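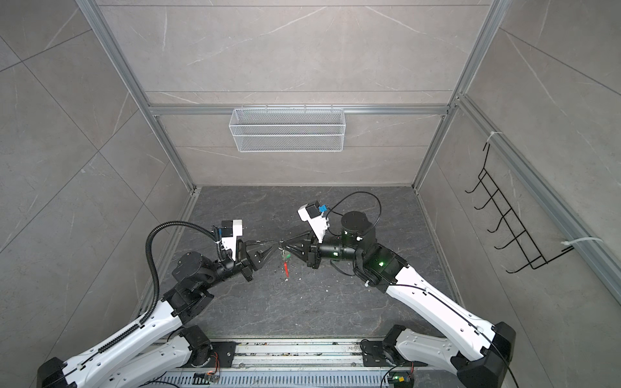 Two arms reaching toward each other in a panelled cell.

Campaign Design for Tabletop Wargames
Handout 6: Supply and the paper strength of regiments
Tutor: Precious Molefe

1. Scope

These notes cover the supply rules used in the Wustent campaign and the way they change the fighting strength of a regiment between battles. Movement on the map was dealt with in Handout 5 and is assumed. Keep your copy of the Wustent map open, as hex references are not repeated.

2. Paper strength and field strength

Every regiment has two figures. Paper strength is the number of soldiers on its rolls. Field strength is the number that can be put on the table. The 3070 soldiers of the Tusari Foot, taken at paper strength, are organised as 32 companies with a regimental staff on top. The staff draws supply but does not fight.

One model stands for 100 soldiers. Fractions are dropped at regiment level. Dropping them at company level is the commonest mistake in submitted work, and it removes whole units from the table that ought to be there.

3. Supply points

A regiment spends supply each campaign turn (one month) according to what it did in that turn:

Resting in a garrison hex: one point
Marching: two points
Besieging or besieged: two points
Fought a battle: three points

Only the highest line applies. A regiment that marched and then fought pays three, with nothing added for the march.

Points come from depots. The Henriques depot serves the southern hexes and the Skoltix depot the river line. A regiment may draw from one depot per turn, within six hexes by road, and the choice is written down before movement. Hexes held by the enemy break the road. Contested hexes do not, although the campaign referee may halve what gets through.

4. Shortfall

For each point not paid, field strength falls by one model. Paper strength is unchanged, on the grounds that the soldiers are sick, foraging or absent and may return. After a second unpaid turn in a row the loss becomes permanent and is taken off the rolls too.

Recovery is one model per turn, in a garrison hex, with full supply. It cannot take a regiment above its paper strength.
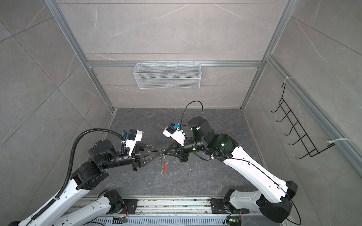

The same pair, above the dark grey floor.

5. Worked case: the river line

The Tusari Foot begins December at full strength and is assigned to Skoltix. It marches to the crossing and fights there. Cost: three points. The depot can release only two. The regiment therefore ends the turn one model short, with its rolls intact.

In the next turn it holds the crossing under siege. Cost: two points. The road is now cut, so nothing arrives. Two more models are lost. This is the second unpaid turn, and all three losses pass to the rolls. Paper strength is reduced by three models' worth of soldiers before the next battle is set up.

Note that withdrawal in the first turn would not have saved the missing point. The battle had already been fought and its cost stands.

6. Writing background to match

Unit histories should agree with the record sheet. If the rolls show heavy losses at the crossing, the history should say where replacements were raised and who trained them – a regiment rebuilt from Henriques garrison troops will have different customs from one filled up with river militia. Two or three sentences are enough. Officers need names only where they appear in orders.

7. Before the next session

Work out the December turn again with the Tusari Foot assigned to Henriques. State whether the depot is in range, what is paid, and the field strength in models. Bring the record sheet filled in for both versions.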